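Peltstead pilot: where we've got to
Mar 2, 2018

Hello all. I promised Starnance a proper update once the wallet trial had been through a full winter, so I've tried to keep this one short and plain.

The good news first! We now have 116 shops and market stalls in Peltstead taking the token, and between them they've put through 3836 payments since we opened in December. Most are tiny (coffees, bus fares, a surprising amount of cheese) but that was what we said we were after in the bid, so I'm pleased.

The fees have been less fun. When the main network got busy before Christmas, a customer could end up paying more to send the money than the sandwich cost, and we had a few cross phone calls. We've since moved small payments on to Joltemport, which bundles them up and settles overnight. It's much cheaper, though traders now wait until morning to see their balance, and the older ones in the covered market don't love that.

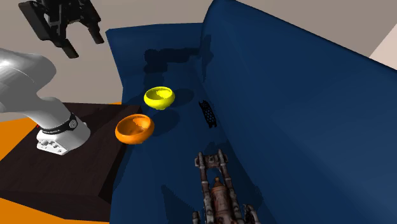 I've told them we'll look at a midday settlement as well. Saarinen, who host our nodes, say they can do it without changing the contract, but I haven't had that in writing yet and I won't promise it to anyone until I do.

Price swings are still the thing I get asked about most. We cap each wallet at £200, and traders can switch to pounds the same day if they like, and nearly all of them do. I know some of you hoped they'd hang on to the tokens. I did too, a bit, but after January I can't blame them.

One snag on the accounts side: the credit union's ledger software dates from 1986 and won't take more than two decimal places, so we're rounding by hand every week. It's dull and it eats most of my Thursday. I'd like to move some of the unspent publicity money across to pay for a small import tool, if you're happy with that?

Next up is the bus company, then the renewed security check. Receipts are in the shared folder.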